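Notes from the Momdale bench: waiting less, grabbing better

It's been a fiddly month on the software side, and I've loved nearly all of it! 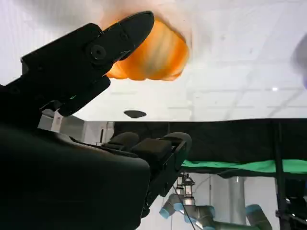 The big job was the planner. Our old one worked out the whole path, start to finish, then followed it come what may, which is fine until something swings or rolls while the arm is on its way. The new one (I've called it Whiteley, after my old street) plans a short stretch, has another look through the wrist camera and plans again. Each look takes 45 milliseconds; it was 90 in December, so I'm rather chuffed.

Blur is still my headache. When things move quickly the tracker loses the outline and starts guessing, and I'd much prefer it to slow down and admit it's unsure. I've added a confidence score for that, plus a replay tool so you can step through a run and see what the planner thought it was doing.

Still on my list: 5 bugs in the gripper timing code, and a proper settings page. If you're on the Zamholm build, please update before you send me any logs.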